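Istcombe Reading Room, progress report for September
Tuesday, October 14, 2025

Hi all,

September went better than I dared hope! The Seltow shelves are finally open to borrowers, and we lent 260 books over the month, up from 197 the month before. Large print is still what goes first (I can't keep a western in the building), and the picture books are close behind.

Your $2000 for the mobile stop at Dunleavy is partly spent. So far it has gone on book crates, the van insurance and a big order of paperbacks, which came late and with the wrong spine labels, so I spent two evenings peeling and re-sticking. The supplier has promised a credit and I'm still chasing it.

We signed up 53 new members, mostly families from the Ilport side of the river. They'd love a Saturday morning opening. I would too, but the hall is booked for dance classes until noon, so I've asked about the small room upstairs and should hear back before the next report.
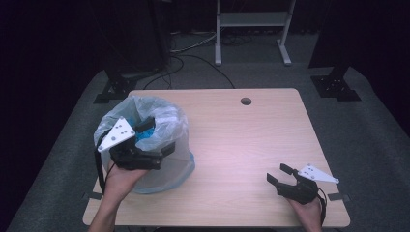
The catalog is the slow part, I'm afraid. Everything from A to M is typed in, and then I hit the local history boxes, where half the pamphlets have no author and a few have no title either! I'd like to move a little of the crate money over to archive folders if you're okay with that. Just let me know by email and I'll change the budget sheet.

Next month is the first full run of the Dunleavy stop, plus the overdue letters I keep putting off.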